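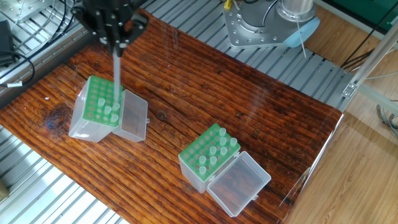
The Tzavaras kit from Clerix is sold as a setup for moving pipette tips from one box to another, and I think small labs should rent it before they buy it. The price includes the software, 31 ready-made routines and five days of training. It does not include anyone's time after that, and time is what you run out of.

We had it at Irnbridge through December. Our techs go through around 2,000 tips on a busy Monday, so half-filled boxes pile up. Consolidating them is dull work and hard on the thumbs. I wanted the kit to be good at it.

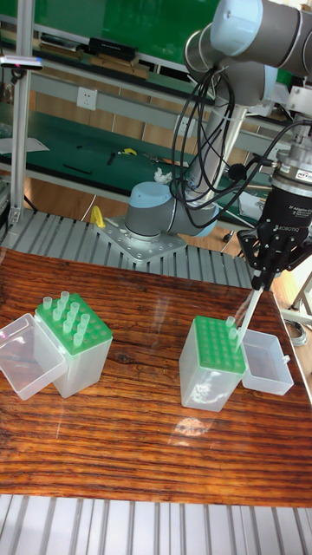 Collen, which leases the same package, told me I was asking the wrong question. Their view is that speed hardly matters if the job gets done overnight, and that a slow machine is still cheaper than a bored person. I take the point, but an overnight job has to run without help, and I would not leave this one alone yet.
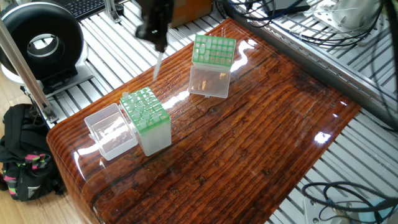 My main complaint is with the sales sheet. It gives one figure for tips per hour and says nothing about how the boxes are laid out. A tip box takes up more bench than its rack. With one lid flipped back to the left of its box and the other open in front, two boxes spread well across a tabletop. Buyers should get a layout drawing and a figure that goes with it.

I would also ask for a 20-day return window in writing. Clerix offered us one when we asked – it is not in the standard contract.
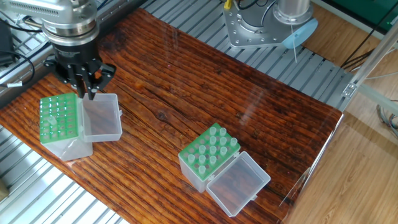 Two tip boxes on the bench, the fuller one farther from the robot.

Contact | Copyright Irnbridge Bench Notes | Back to top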